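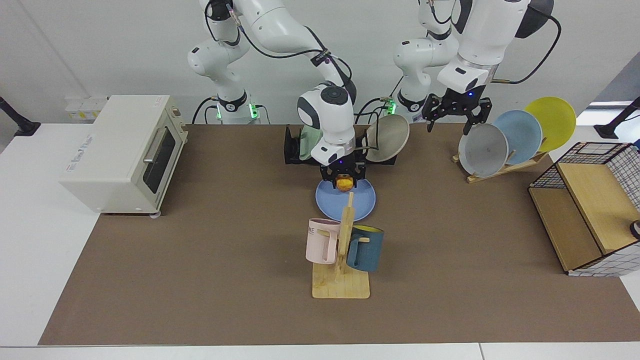
Okay, so, dishes. I've been talking about small kitchens for long enough now that people come up to me expecting paint colors, and what they get from me is twenty minutes on where the plates go. I think drying and storing are the same job in a small kitchen, and most of us set them up as two. Look at the wooden rack on the right, with its three plates leaning in a row, gray, then light blue, then yellow. You could eat off any of those tonight and put it straight back in its slot. The mug tree at the front does the same thing for cups, and it takes up hardly any table at all.

(Wait for people at the back to find seats. Say hi to Liya if she made it.)

My own kitchen on Prakance Street had one cabinet that I could reach without a stool. One! I kept my plates in there in a stack, and the one I wanted was always second from the bottom — you know the noise that makes. So one February I took all of them out, stood them up in a rack on the counter, and waited to see how long it would take me to get annoyed. I'm still waiting.

Ask for hands: who stacks, who stands? Last time it was mostly stackers and they were very loud about it.

Racks. People want me to say wood or metal, and I really don't mind. Wood looks nicer left out, but please tip it up and let the feet dry, mine went black underneath the first winter. What I do care about is the gap between the slots. Take your thickest plate to the store with you. Yes, in a tote bag, yes, people will look. Mabli Bowen did this with a big pasta bowl and came home with the only rack in her building that holds it.

Two small racks beat one big one, for me anyway. You can put the everyday plates in one and let the odd ones live in the other, and when you need the table for rolling dough you only have to move one of them.

Mugs now. I asked everybody on the Plilell mailing list to count their mugs, and 111 people wrote back, some of them with real pain. Elis Sayce had so many he sent a spreadsheet. My rule is that the tree decides. If it has pegs for six, you own six, and the rest go in a box with the picnic things. Hang the heavy ones on opposite sides or the whole thing leans (ask me about my green one. Or don't).

Short bit on the toaster oven, skip if we started late. Leave space around it, and follow whatever the booklet says about how much. Don't dry dishes on top of it! I had a lovely oval platter once and I'm not going to talk about it.

A mat under everything is worth the money. It quiets the table down, and you can shake it out over the sink. Brown hides coffee. I had a white one for a week.

Homework, before the break: pick four plates, stand them somewhere you can reach with one hand, and use only those until Tuesday. Then email me and tell me what you missed. Cadi Skyrme missed her soup bowls by lunchtime, so fine, add a bowl.

Questions next, then Setsuko Sakai is up with her talk on drawers.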